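Nulholm Puts Out 1232 Hand-Guided Dishwashing Runs, and Claims Little for Them

TRILTTHORPE, July. Nulholm today released 1232 recordings of people steering two robot arms through table chores by remote control.
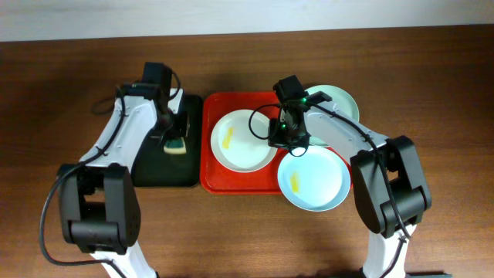

Kuo-hua Kwan, who led the work, doubts the dishes are clean. The set shows motion and grip. A sponge held by the left arm, near a plate with a yellow smear, says nothing about scrubbing pressure, and the release makes no such claim.

"Thirteen operators is a small group," Kwan said. "I would not bet a kitchen on it."
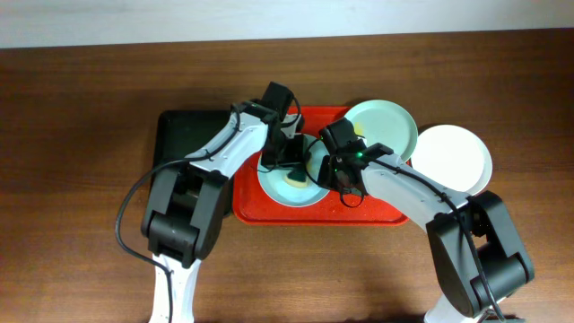

Siu-fong Siu will run outside checks at Dotia. Results will be posted, good or bad.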